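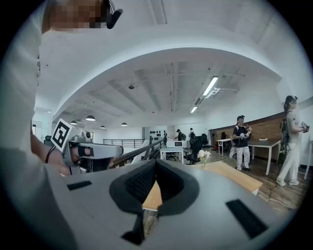
Slide 1: The big room at Tirwood, white flowers on the table, lamps over the gallery.

Speaker notes – "Living with a Loft"
Awuor Lyimo
Jul 17, 2025
2 min read

Wait for the back rows. Say hello, thank Gaurav for the intro, however long it was.

Open with the pendant lamps. Four dark domes, hung at different heights. Everyone who visits Tirwood looks up and says "nice lamps." Then they sit down and ask us to repeat the question, having met the ceiling.

Ceiling: flat, white, beams and pipes left showing, one arched beam to make you feel you're in a chapel. We paid Greter for 46 acoustic panels in March and hung 33. The other 13 are holding a door open. (Pause. If no laugh, move on fast.)

Fluorescents. Two long tubes, deeply unromantic, and the only reason anyone can read in there after four. Erick wanted them out. Erick now sits under them.

Stairs and railing. Good for announcements – people will listen to anyone standing one floor up. Bad for phone calls, same reason. Tell the Stella story, leave out the client's name.

Fan by the back wall. It moves warm air from the back wall to the rest of us.

Black chairs: we bought 32 for the Uststead office and they keep turning up here. Karabo has a theory. Skip unless asked.

Finish on the flowers. A small clear vase on a light wooden table, cheapest thing we put in, and it gets more compliments than the arch. Budget slide goes up now, so talk over it.

Questions. Someone will ask about heating. Point at Gaurav.

Contact: Owino Events Desk | © 2025 Owino | Back to top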